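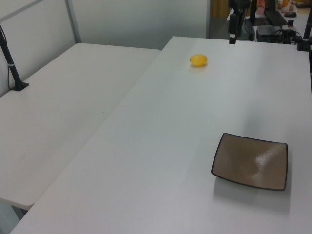
Home | Kitchen | Workshop | Laundry | Yard | Tip Index

Print this page | E-mail this page

Workshop Tips: Setting Up a Tabletop Pick-and-Place Test

These tips come from a small study we ran in September on a single task: pick up a lemon and put it on a plate. We wanted to know how much of a robot arm's success depends on the training and how much depends on the bench. The short answer is that the bench matters more than we had planned for. Most of what follows applies to any arm light enough to clamp to a table.

What we tested

One policy, trained on 500 demonstrations, was run under several table setups. Each setup got 30 trials. A trial counted as a success if the fruit ended up resting on the plate and stayed there after the arm had backed away. Fruit that landed on the rim and rolled off was a failure, even if it had touched the plate first.

Clear the work surface

Leave only the things the task needs. In our first round we kept a roll of tape and a marker on the table between trials, and the arm went for the tape more often than we liked. With the surface cleared, success went up to 80 percent with no other change. Tools can go on a second table.

Wipe down a plain white top before each session. Old pencil marks and tape residue show up clearly to an overhead camera. Light scuffs did not make a difference for us.

Pick a plate with a dark edge

A white plate on a white table is hard for a camera to find. A brown plate with a dark rim was located on every trial. Square plates also let you see right away if the angle has changed, so you can record it.

Glaze is a problem. A shiny plate throws a bright spot back at the camera, and the spot moves when the plate moves. If you can, shift the lamp until the highlight is off the middle of the plate. We tried matte spray on one plate and it scratched within a day.

Keep the fruit from rolling

A lemon is a good test object. It is small, bright, and has a point on the end that shows which way it is facing. It also rolls. Set it down, take your hand away slowly, and wait for it to stop before starting the trial. If your lemon won't sit still, turn it a little until it finds its flat side. Most have one.

Real lemons shrink and soften over a week. We changed ours every Wednesday and weighed each new one. A plastic lemon lasts longer but is lighter, and results from the two should not be pooled.

Vary the start positions

Draw the start positions on paper, not on the table. We used 25 positions for the fruit and moved the plate separately. Starts with the fruit at the far end and the plate near the front were the hardest, and the arm tended to let go early on the long reach. If you only test short moves, your numbers will look better than they should.

Clamp everything twice

Tighten the pole clamps, run the arm for ten minutes, and tighten them again. A camera pole that has slipped a little will still give a picture that looks fine. Put a strip of light tape on the pole at the right height so a slip can be caught at a glance. Keep cables close to the pole and out of the arm's path.

If you push two tables together, check the seam. Don't put start positions across it.

Write down the failures

A bare success rate is not much use later. We kept a sheet with one line per trial and a word for the failure: missed, dropped, rolled, stopped. More than half of our failures were drops, and that sent us back to the gripper pads before we spent any time on more training.

What we have not tested

All of this was done with one fruit, one kind of plate and one arm. We have not tried it under daylight. The trial sheet is in the Workshop section under Stotura, the name we gave the project.

Last updated 15/12/2025

Print this page | E-mail this page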